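Guddale Makers' Room
Minutes of the general meeting, June 10, 2020

Search minutes and notices
Enter keyword
Go

Present: Diane Gill (chair), Evdokia Papadakis (minutes), Lefteris Makris, Sarahí Espinoza. Dorothy Garside joined during item 2.

1. Previous minutes

Accepted with one correction. The key deposit was recorded as $10 per person and should read $10 per key. Lefteris holds two keys and has paid for both.

2. The big white table

Diane reported that the table is sound but looks bad. The top is scuffed and has gray smudges over a good part of it. She tried dish soap and a soft cloth on one corner and got a little of it off. She would like to try a melamine sponge next, on a small area first.

Lefteris asked if it was worth the trouble on a work table. Sarahí said the room is also used for sorting donated housewares and people notice a dirty surface when they set their things on it. Dorothy said she had no objection to scuffs but the dark specks of dirt should be wiped up at the end of each session by the person who was last at the table.

Agreed: Diane to try the sponge. If it takes the shine off, she will stop and the group will look at a washable cover. A cover in the right size from Nestside was priced at $129, which those present thought high. Sarahí will look for oilcloth by the yard.

3. Stands and rods

Lefteris has been going through the stands. He wants them kept assembled. Last winter they were taken apart for storage, and in December it took most of an evening to match the rods to the right bases. Evdokia noted that they take up more shelf space in one piece.

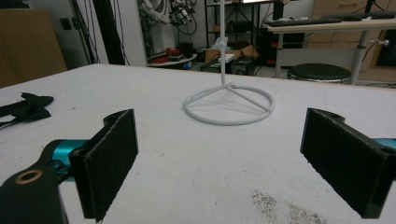
The base with the ring and three spokes is the one he prefers, as it lies flat and things can be set down close to it. Dorothy asked about the small piece of clear plastic wrapped around the rod. Lefteris did not know if it was tape or a clip and had left it alone. Diane asked that it stay where it is until he has asked the person who brought the stand in. He will do that before the next meeting.

There was some discussion about whether to buy more stands. Evdokia read out a quote from Petchrat, order reference 3729, for a set of 3 with round bases. Delivery was extra and not included in the quote. No decision. Sarahí would first like to know how many people plan to use them in the fall.

Agreed: stands to stay assembled. Lefteris to clear the lower shelf and measure the height. If the rods do not fit upright, they will be stored standing in the corner behind the door.

4. Straps and other soft items

Sarahí said black fabric straps are being left on the table in a heap. They get creased and they end up under other work. She proposed rolling them and putting them in the shallow drawer.

Dorothy pointed out that the shallow drawer sticks. Lefteris will rub candle wax on the runners. Until that is done, straps go in the tin by the sink.

Evdokia asked that anyone who brings a strap from home put a name on it. Agreed.

5. Cardboard

The large brown panel leaning against the wall is to stay for now. Diane wants to use it under the table when the legs are painted. Sarahí asked that it be kept clear of the wall outlet so that the outlet can be reached without moving anything. Other cardboard goes out with the next recycling.

Dorothy said the far side of the room beyond the table has become cluttered again. She offered to spend a morning on it if someone else would help with the lifting. Lefteris will help.

6. Supplies

The Punero cleaning spray has run out. Evdokia will buy two bottles and a pack of cloths and bring the receipt. Almost all of the masking tape is gone as well. Diane has spare rolls at home.

7. Other matters

Sarahí asked if the room could be opened an hour earlier in summer. Diane will ask the building office.

Dorothy reported that the left-hand window does not close all the way. It has been reported twice. Evdokia will write to the office and keep a copy of the letter.

Date of next meeting to be sent by email.

Minutes taken by Evdokia Papadakis.

Comments (4)

Ruth
Please don't use the melamine sponge on the whole table. I did that to a white desk and it went dull in patches. Baking soda paste took longer but left the finish alone.

Diane Gill
Thanks, Ruth. I'll try the paste on the other corner and compare.

tomh
Is the oilcloth going to be a plain color? Patterned makes it hard to find small screws.

Sarahí Espinoza
Plain, if I can get it. I have a sample in pale green that I'll leave on the shelf by the door.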